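# In Defense of the Ugly Shelf

My aunt kept her hats on nails. There were six of them, driven into the back of the pantry door at heights that suited her and annoyed everyone else, and in my whole childhood I never heard a guest remark on them. They held hats. When she stopped wearing hats they held onions.

I thought of those nails in January, when I went into a store called Grorero to buy a hook and came out an hour later with a brochure. The hook had been discontinued. In its place there was a "vertical living system," which started with a rail, and the rail took modules, and one of the modules was, once you had peeled away the adjectives, a hook. The salesman, a patient young man named Brayden MacLeod, explained that the system would grow with me. I am fifty-eight. I had been hoping to be done growing, at least in the direction of the wall.

We have come to believe that a thing isn't properly owned until it has been organized, and that organizing means buying a second thing to put the first thing in. Flour needs a canister. The canister needs a label. The label needs a label maker, and the label maker lives in a drawer with its own little divider, next to the batteries, which also have one. I know a couple who own a rack for their cutting boards and a larger rack that the small rack slides into. They are happy people. I don't go there hungry, though, because it takes them a long time to find the bread.

The current fashion is for storage you can see through. I understand the appeal. A clear stand asks very little of a room. It makes a modest claim on your attention and lets the spoons, or the spectacles, or the bracelets take the credit.
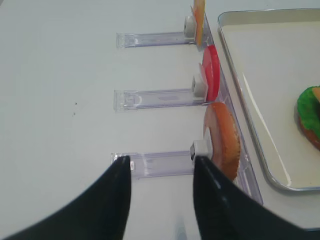 *Clear acrylic holders on a shared rail.*

My trouble is that see-through storage is storage with an audience. A closed cupboard will keep any secret you give it. I have a cupboard that has been keeping the same fondue set from me for years, and we both sleep well. Put the same goods behind acrylic and you have opened a small museum, and now you're the curator, and the curator has to dust. You can't put an ugly mug in a museum. So the ugly mug goes, and it was the only one that fit your hand.

My neighbor Josée Cloutier takes the other side of this, and she takes it well. Her view is that people who hide their clutter are lying to themselves, and that seeing everything you own is the first step toward owning less of it. She points out that she has not bought a second can opener since she put the first one on display. I have four can openers. I concede the point, though I'd add that I have never once been without a can opener, and she has.

What I won't concede is the price. Pruteter, which makes the system my hook belongs to, will sell you the starter rail for what my aunt would have spent on hats over her entire life. The brochure doesn't mention this. It mentions calm eleven times. It also has a page on "the rhythm of empty space," with a photograph of a shelf holding one pear. I've tried to picture the household that owns a single pear and needs somewhere to put it.

There's a case to be made for the bought thing over the improvised one, and Ghislain Girard, who fixes furniture at the end of my street, made it to me while regluing a chair leg I had previously mended with string. He said a nail in a door is fine until it meets an eye. He said people who brag about making do have usually got somebody else to put up with it. I said my aunt lived alone. He said that explained the heights.

So I went home and thought about it, and measured the wall, and got out the brochure again. Then I looked in the coffee can where I keep odds and ends, sorted by nothing at all, and found a nail.

My coat is hanging on it now. It droops a bit to the left, and there's a chip in the plaster the size of a dime that I mean to see to in spring.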